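Chapter 3
Flowers, Vases and Shelves

Vinh Tiêu moved into a one-room flat in Plosov in July. The room had white walls, a single window and a low shelf unit left by the last tenant. He bought one vase and one bunch of artificial flowers, and spent an evening moving them from place to place. Most people who furnish a small room do the same.

This chapter deals with display: what to stand on a surface, how high, and how much space to leave beside it. It follows on from Chapter 2, where we measured shelves and worked out what they could hold. You will need a tape measure and your room plan from page 24.

Artificial flowers are a useful place to start. They keep their shape, they weigh little, and they can be moved as often as you like. A low unit with open cubbies gives them a base at a height where they are seen from above as well as from the front. The cubbies underneath can hold folded cloths or be left clear.

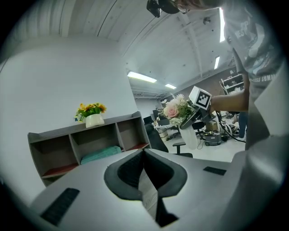 3.1 Choosing a container

A pot and a vase do different jobs. A ceramic pot is heavy for its size and suits a full, rounded arrangement such as sunflowers. A translucent vase shows its contents, so the lower stems matter as much as the blooms — trim or bend them before you begin.

Measure the container first. For a vase 24 cm tall, the tallest flower should stand about 35 cm above the rim. Large heads, such as roses, go in low and near the middle. Smaller blossoms and leaves fill the gaps.

Write down the height and width of each container you own. You will use these figures in Exercise 3A.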